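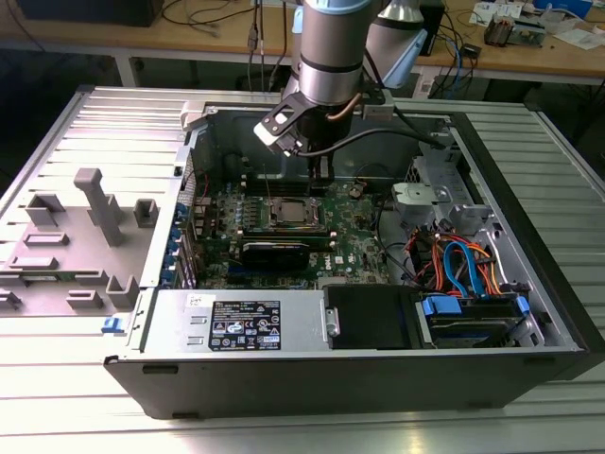 Figure 2. Desktop tower with the side panel removed, showing the motherboard, processor socket and graphics card.

Home | Issues | Authors | Search

July issue
By the Skoromby Materials Recovery Group

3.2 Collection and sorting of discarded desktop units

Desktop computers were taken from the municipal drop-off site at Dradley over a period of nine weeks. The site accepts household electronics without charge and keeps a weight log by category, which we used to check our own totals. In all, 2278 units passed through the site during the study. A random draw of 200 was set aside for full teardown, and the remainder were weighed whole and released to the regular contractor.

Each unit in the draw was separated into six fractions: steel housing, circuit boards, power supply, storage drives, cables, and mixed plastics. Coin-cell batteries were removed before the boards were weighed and were logged apart from the main fractions. Processors and memory modules stayed with the boards for the first weighing and were then taken off for a second. A typical interior layout is given in Figure 2.

Owners were asked to fill in a short card stating the age of the unit and the reason for disposal. Nearly 200 cards were returned across the whole study, too few to match against individual machines, and they are used only for the general remarks in Section 5. Ages given on the cards were not corrected.

Board weights were entered in the Fliltus database by the same operator throughout. Units with missing drives were kept in the sample, and the drive fraction was recorded as zero. This lowers the mean drive weight relative to earlier surveys that left such units out, and the two sets of values should not be compared directly.

Contact | Copyright Skoromby Materials Recovery Group | Back to top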